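Print this ticket | E-mail this ticket

Ticket: Play kitchen task — policy ignores the pot, collection rate overstated
Project: Tapia
Status: Reopened
Opened by: data collection, bench 2
Comments: 3 | Shares: 0

Summary as filed

Model trained on the Tapia kitchen set puts the yellow block in the sink when told to put it in the pot. It does this with good form. The reach is smooth, the grasp holds, and then off it goes to the right and drops the block in the basin. The Fandetard dashboard reports 164 accepted episodes for this task and marks the set "healthy." I don't think it is healthy. I think the dashboard counts files.

What was asked for

The order was for 100 episodes of block to pot and the remainder as block to sink, mixed through the session. Same kitchen, same counter, pot allowed to move between resets. The instruction text is typed in by the operator at the start of each batch.

First suggestion from the vendor: retrain longer

Done. No change, apart from the block arriving in the sink a little sooner. I'd like us to stop treating more training as a diagnosis. It costs a night each time, and all we learned is that the model is now more sure of itself.

Second suggestion: lighting

Staloso support says the tile backsplash is "visually busy" and that shadows from the hanging utensils may be confusing the encoder. They want us to cover the tiles. Maybe. The shadows are soft and they were there in the training data too, so I'd want to see a test before anybody tapes paper over the wall. If we cover it now we have a new setup that matches none of what we already collected.

Layout for reference, since two people have asked which side the sink is on: 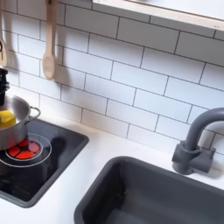
CATEGORY: DATA QUALITY / LABELS

Pot is at the far left, sink at right with the dark gray faucet behind it. When the pot is over there, part of it is out of view, and the basin takes up a good piece of the lower right. I raised this when the camera was mounted and was told the wrist view would make up for it. I have not seen anything showing that it does.

Note also the printed burner. The red circle with white rings is a strong marker on a plain black cooktop. If the pot mostly sat in one spot relative to it, the model may be using the burner and paying no attention to the pot. That is a guess until somebody moves one without the other.

What I checked

Pulled the raw episodes and watched them, which took most of Thursday. The dashboard does not let you sort by instruction text, so I did it from the export.

— Instruction text carries over between batches unless the operator clears the field. Batches recorded as "block to pot" include episodes that plainly end at the sink.
— Accept/reject is triggered by the gripper opening. It does not look at where the block went. An episode that drops the block on the counter is accepted.
— Resets are lazy. In the later batches the pot hardly moves from one episode to the next. I include my own batches in that.
— The Zunness converter keeps the first instruction it finds in a batch folder and applies it to everything in there. So even where the operator fixed the text halfway through, the fix was lost.

The last one is the part I'm most confident in. I converted the same folder 3 times with different text in the first episode, and the whole folder changed label every time.

Test on the robot

Moved the pot off the burner and left everything else alone. Block went to the sink. Took the pot away completely and gave the pot instruction. Block went to the sink. Cleared the instruction field and sent nothing. Sink. The model seems to have one destination and the words don't enter into it, at least in this setup. I would not put that down to grout lines.

Workaround

Clear the instruction field by hand before each batch. One instruction per folder. Don't trust the accepted total; check the last second of each episode. Relabeling the old episodes by hand is in progress and it's slow.

Still open

Vendor closed this in November as "resolved by retraining." It was not, so I reopened it. I'll agree to close when the converter reads text per episode and a relabeled set gets the block into the pot with the pot in places we didn't train on. A pass in the usual spot doesn't count.

Comments (3)

Staloso support: Converter behavior is as designed. A batch is expected to have a single instruction.

Bench 2: Then the recorder shouldn't let you change it mid-batch. It does, with no warning.

Staloso support: Forwarded to the recorder team.

Related tickets

Fandetard: accepted total includes aborted episodes
Zunness converter drops wrist view when timestamps tie
Tapia: reset checklist for kitchen tasks
Tapia: second camera position, request for quote

Print this ticket | E-mail this ticket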